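What the Laundromat Knows: Wash Habits on One Street
Group report, Intro to Community Research
Idalina Brandão, Eifion Harries, Meinir James
9 min read

Why we picked this

Our first topic was parking and it fell apart in week two (no access to the permit data). So laundry. Meinir lives over the Hanuvlow coin laundry and kept saying the place was packed at 9 pm and dead at noon, and we thought ok, is that true, and why. Our question ended up as: how do people without a washer at home decide when and where to wash?

We looked at two laundries on the same street. Hanuvlow is coins only, older machines, open late. Grorkico is the newer one, takes cards, closes at 8 pm. They are a short walk apart and charge close to the same for a regular load.

Background reading

Not a lot out there that fit. Most of what we found in the library was either about water use or about the history of washing as paid work. The water stuff helped a bit with the survey wording, we borrowed the idea of asking for "your last wash" and not "a usual wash" since people remember the last one better. The history stuff was interesting but we mostly didn't use it.

Method

Paper survey, one page, both sides. Left in a box at each laundry for 4 weeks in March. Huw Trevor owns Hanuvlow and let us tape a sign by the change machine. At Grorkico we had to ask twice, then they said yes as long as we kept the pens stocked. (We lost so many pens.)

We got 620 surveys back. Threw out blank ones and the ones where only the first side was filled in before we got to that number.

Then 28 interviews, on a bench outside or inside by the dryers if it rained. Yamila Mansilla, our instructor, told us to stop asking "why do you" because it makes people defend themselves. She was right, the interviews got longer after we switched to "walk me through your last wash."

Idalina did most of the Portuguese and Spanish interviews, Eifion and Meinir did the rest. Notes by hand, typed up same night if possible. It was not always possible.

What we found

Time. Evening won at Hanuvlow and it wasn't close. Most people there came after work, after dinner, after kids were down. Grorkico was busier in the morning, partly becuase it closes early, but also it gets retired people who like the chairs. One woman said she goes at 7 am so she can have "the good dryer." Several people have a good dryer. They don't agree on which one it is.

Price. We expected price to be the big thing. On the survey it came in behind "close to home" and "a machine is free when I get there." In the interviews people did talk about money but in a different way, it was about coins. Getting coins, saving coins, a jar of coins, a roommate who takes the coins. One man buys gum at Benítez (corner store) every week just to get quarters back and doesn't like gum.

Staying or leaving. This split people more than anything. Stayers sit the whole cycle, leavers set a phone timer and go. Stayers mostly said theft, or somebody moving wet clothes onto the folding table. Moving other people's clothes came up over and over, people have real rules about this. Wait five minutes. Wait ten. Never touch it, go get the owner. A couple of people said if the machine is done it's fair game and they did not look sorry.

Big items. Blankets and comforters are the reason some people with a washer at home still come in. We had a question filter that dropped those people at the start and had to print a new version in the second week. Our mistake, should of tested it first.

Cost per month. We asked for a guess. Answers were all over and we don't trust them. Left out.

Problems with the study

Survey box was next to the change machine, so card users at Grorkico walked right by it. We moved it in week three but the early numbers lean toward coin people.

Nobody under 18 was asked, though plenty of teens do the family wash.

We handed it to whoever was there. People who use drop off service (Hundero has a van that picks up bags) never saw our survey at all. With more time we would ride along with the van or at least call them again.

Also we are three people who all wash at night so we probably had a favorite answer going in.

Showing it

The class showcase was in a building lobby. Our poster was the bar charts plus a map Eifion drew, and we put out a bowl of quarters which went fast. Good talks with people, two of them told us their clothes moving rules without being asked. We wrote those down but they are not in the results.

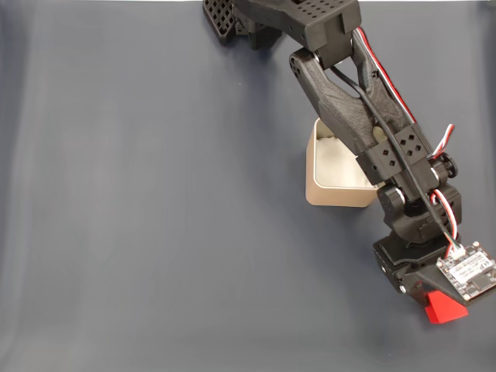

Black 3D-printed arm over a blue-gray surface.

What we'd tell the owners

Huw asked us for a short version so this is what he got. Post which machines are open somewhere you can see from the sidewalk. Put a basket on top of each washer with a sign saying wait ten minutes then use the basket, it gives everybody the same rule. Fix the change machine or get a second one. A later closing time at Grorkico would probably pull some of the evening crowd, but that's from interviews only.

He said he'd try the baskets. We budgeted for a follow up visit and then finals happened, so whoever takes this course next, the blank surveys are in the shared folder and the typed interviews too with names taken out. Ask Meinir for the coding sheet, the one in the folder is the old one.

Other projects from this course
Who Uses the Little Library on Mill Road
Bus Stop Benches and Where They Went
School Lunch Lines, Timed
Parking After Six (incomplete)

Contact the course office | © Community Research student projects | Back to top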